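Keeping a four-year-old busy on a rainy week

My nephew came to stay for a week in January while his parents moved house, and it rained for most of it. I don't have children and my flat has no garden, so I had to work it out as I went along.
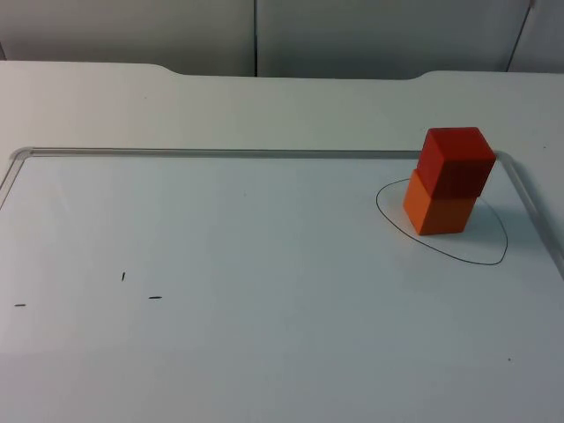
What we did in the mornings

He wakes at six. I learned to put out one thing the night before and leave the rest in the cupboard. With everything out at once he tipped it all on the floor and asked for the telly. With one thing he would stick at it for half an hour, which was enough for me to drink a coffee and answer a few emails.

Blocks were the best of the lot, then stickers. Playdough was fine but I was still picking it out of the rug a fortnight later.

Getting out anyway

We went out every day, even when it was pouring. The 209 stops outside my building and goes all the way to the library, and he was happier on the top deck than he was in the library itself. Twice we stayed on to the end of the route and came straight back.

My friend Setareh lent me a puddle suit her daughter had grown out of. If you are looking after a small child in winter, get hold of one. Wellies on their own let the water in over the top.

Food

His mum had sent a list. He ate 3 things on it: pasta, peas (frozen, still frozen) and toast cut in squares. I made a fish pie on the second night and ate it myself until Thursday's worth of lunches was gone. After that I stopped trying.

Bedtime

Seven o'clock, bath first, two books. He picked the same book all 7 nights, the one about the bear and the ferry. I can now say most of it without looking.

His dad collected him after lunch on the last day. I found a sock behind the radiator and a half-eaten square of toast in my slipper. He's coming back at Easter, and I've already asked Setareh if I can hang on to the suit.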